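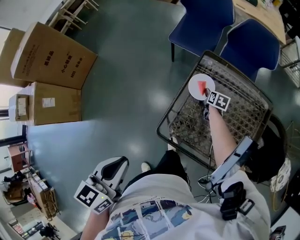
Preguntas frecuentes sobre el fallo de cierre en las pinzas de mano

Desde enero me escribís tanto por el mismo tema que he juntado aquí las respuestas. Uso las pinzas Hadent para recoger demostraciones de agarre y las he visto fallar de todas las maneras posibles, así que esto va de mi experiencia y no del manual (que también conviene leer, eh).

¿Qué es exactamente lo que falla?

La pinza se queda a medio cerrar. Tú aprietas el gatillo hasta el fondo, notas el tope en la mano y los dedos se paran antes de llegar. Con objetos gordos ni te enteras. Con cosas finas, un disco o una tapa, la pieza baila y se cae, y encima el registro dice que el agarre fue completo. Eso último es lo que más me fastidia, porque los datos malos se cuelan con los buenos y no hay ningún aviso.

¿Le pasa a todas?

No. En nuestra sala de Gurville lo tuvimos en 13 pinzas, todas con el muelle de retorno Rüegg de la primera tanda. Las que llevan el muelle nuevo van como la seda, al menos de momento.

¿Cómo sé si la mía está afectada?

Cierra la pinza vacía 20 veces seguidas, a ritmo normal, y mira las puntas a contraluz. Si en algún cierre queda rendija, la tienes. No lo hagas despacito y con cariño, que así casi siempre cierra bien y te quedas tan tranquila (me pasó a mí, dos veces).

El piloto está en verde, ¿puedo fiarme?

Del piloto sí, pero solo para lo suyo: hay alimentación y hay conexión. Del muelle no sabe nada. Yo me pasé una mañana entera mirando la lucecita verde y echándole la culpa al programa.

¿Se puede seguir trabajando mientras llega el recambio?

Con objetos grandes y blandos, yo he seguido. Con piezas finas o que puedan hacer daño al caer, para y cambia de pinza. Y nada de apretar más fuerte para compensar, por favor, que lo único que consigues es cargarte el gatillo y acabar con la muñeca hecha polvo.

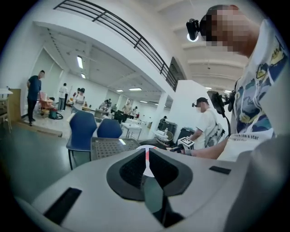
¿Y los cables del suelo?

¡Gracias por preguntar! A raíz del fallo empezamos a cambiar pinzas a media sesión, y con tanto enchufar y desenchufar acabé enganchándome el pie en un cable. No me caí de milagro, pero la pinza sí se fue al suelo. Ahora paramos todos antes de cambiar, recogemos el cable sobrante y miramos dónde pisamos. Si llevas algo en la cabeza y la vista puesta en las manos, los pies no los ves.

¿Qué hago con las grabaciones antiguas?

Revisarlas, lo siento. Yo tenía 4000 y las filtré con Irkier buscando los cierres en los que la apertura medida no baja del todo. Deja un margen de 5 milímetros para empezar y luego ve afinando. Las dudosas las miro a ojo, con un café al lado. No borres nada todavía, ponlas en una carpeta aparte.

¿Puedo cambiar el muelle yo?

Poder se puede, pero desconecta antes y ponte gafas. El muelle sale disparado con bastante mala idea y a mí me dio en la ceja. Después repite la prueba de los cierres y comprueba que el marcador sigue firme en su sitio, porque si se ha movido toca calibrar otra vez.

¿Dónde aviso si me pasa?

En el formulario de incidencias, con el número de serie y un vídeo corto de la prueba.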